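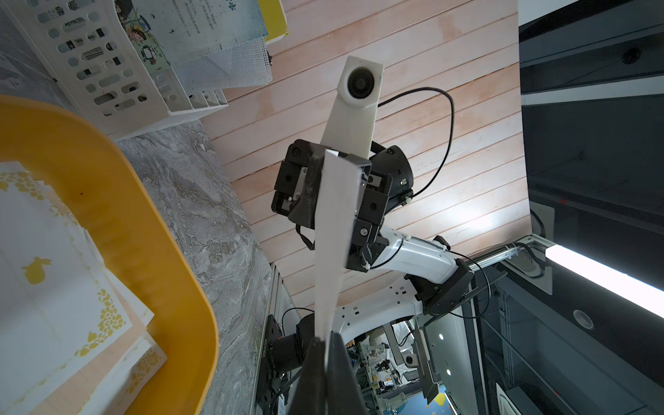

A Tray for the Printed Paper

Monday, May 13, 2024

Readers of this blog will recall that the paper supply was reviewed in April. The review has since been completed, and the present post sets out the arrangements now in force at the long counter. It also replies to two inquiries received from Marijke Michiels and one from Dirk Hoekstra, all of which concerned the yellow tray.

The tray is plastic, with rounded corners and a thick raised rim. It was purchased from Coppens as a serving tray and was used in that capacity for one summer. It is now assigned to paper on a permanent basis. Requests to borrow it for drinks will be considered, but applicants should expect to be offered the metal one.

Selection of the Tray

Three containers were tested before a decision was reached. The first was a cardboard document box with a lid. It kept the sheets flat, but the lid was seldom replaced and the box softened at one corner after a spill. The second was a wire letter basket, which left a faint grid on the bottom sheets. The third was the tray.

The rim proved to be the deciding feature. A stack of paper set directly on the countertop will travel a surprising distance when a window is open, and the stone-patterned surface offers little resistance. Within the tray the sheets may shift a little but they remain together. The color is also of practical benefit. The counter is gray, marbled in white and charcoal, and pale items placed on it are easily overlooked. A large yellow tray is not easily overlooked.

The Paper Itself

The sheets currently in service are white, printed in golden yellow with floral dot patterns and decorative borders. The sheet on top of the stack carries a small rabbit in silhouette. They form part of an order of 200, placed with Emel after the previous supplier discontinued its spring designs. The full order is not kept in the tray. A modest working stack is maintained there, and the balance is stored flat in the hall cupboard, between two boards, away from the radiator.

The paper has been put to the following uses to date: wrapping small gifts, lining the drawer in the guest room, covering two notebooks, and as table mats at an Easter lunch attended by Kristof Bosman and his family. The last of these was well received, although the mats did not survive the gravy. For covering notebooks the result was satisfactory. The paper takes a clean fold and accepts ordinary glue stick, but liquid glue caused wrinkling and is not recommended.

Mr. Hoekstra asked whether the yellow printing rubs off on the hands. No instance of this has been recorded in the household. He also asked whether the rabbit may be cut out and used separately. It may, provided the remainder of the sheet is returned to the tray and not left on a chair.

The Wall Boards

Several readers have asked about the slatted wooden panel beside the counter, which was the subject of an earlier post. The color is a pale peach-pink mixed by Drerkwood to a sample we supplied. It was selected from a long list and over the objections of one member of the household, who favored green and has since withdrawn the complaint. The boards run horizontally. Dust does collect in the lines between them, and a dry paintbrush remains the most effective tool for removing it. The finish should not be scrubbed.

The peach and the yellow were not planned as a pair. The tray came first and the panel was painted the following year. Ashton Ruddock, on his most recent visit, described the combination as sherbet. The remark has been noted.

Care and Maintenance

The tray is washed by hand in warm water with a small amount of dish soap and dried completely before the paper is returned. Abrasive powder was used on one occasion and dulled a patch of the underside. The sheets are squared up at the end of each week, and any with creased corners are moved to a folder for scrap use, where they are in steady demand for shopping lists.

Ms. Michiels inquired where a tray of the same kind may be obtained. Coppens no longer lists it in yellow. A similar model is sold by Pundine in white and dark blue, although its rim is lower and it has not been tested here with an open window.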